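Seifenschale

Eine Seifenschale ist ein kleines Gefäß, auf dem ein Stück Seife liegt und abtropft. Klingt banal, ich weiß, aber ich schreibe in diesem Wiki seit August die Badezimmerartikel und bin bei keinem so lange hängen geblieben wie bei diesem hier! 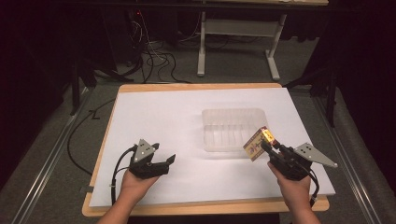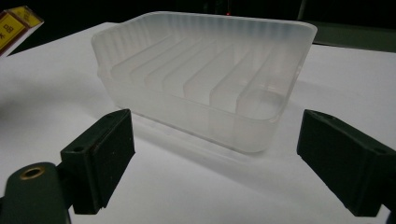

Aufgabe und Bauformen

Feste Seife mag kein stehendes Wasser. Liegt sie in einer Pfütze, quillt sie unten auf, wird schmierig und ist viel schneller verbraucht. Deshalb haben die meisten Schalen Rippen, Noppen oder Löcher, und über die Frage, was davon am besten ist, kann man herrlich streiten (Oluwatosin Idahosa und ich tun das auf der Diskussionsseite schon eine ganze Weile). Ich bin für Rippen, weil man sie mit einer alten Zahnbürste sauber bekommt. Schalen mit Abfluss zum Beckenrand hin sind praktisch, hinterlassen aber gern Kalkspuren.

Material

Keramik ist der Klassiker: schwer, rutschfest und leider beleidigt, wenn sie auf die Fliesen fällt. Holz sieht hübsch aus und will zwischendurch trocknen, sonst wird es grau. Kunststoff ist leicht und billig, Metall rostet je nach Sorte. Meine eigene Keramikschale stammt aus der kleinen Töpferei Trellow und hat zwei Umzüge überlebt, mit einem Sprung, den ich inzwischen ganz gern mag.

Pflege

Einmal pro Woche heiß ausspülen reicht meistens. Bei Kalk hilft verdünnter Essig, 10 Minuten einwirken lassen, gut nachspülen. Naturstein bitte nicht damit behandeln, die Säure greift ihn an!

Sammler

Ja, die gibt es. Yuzhen Luo besitzt rund 300 Stück, vor allem emaillierte Wandschalen, und hat mir für den Abschnitt über Halterungen geholfen, der noch fehlt.

Siehe auch: Seifenspender, Seifensäckchen, Waschtisch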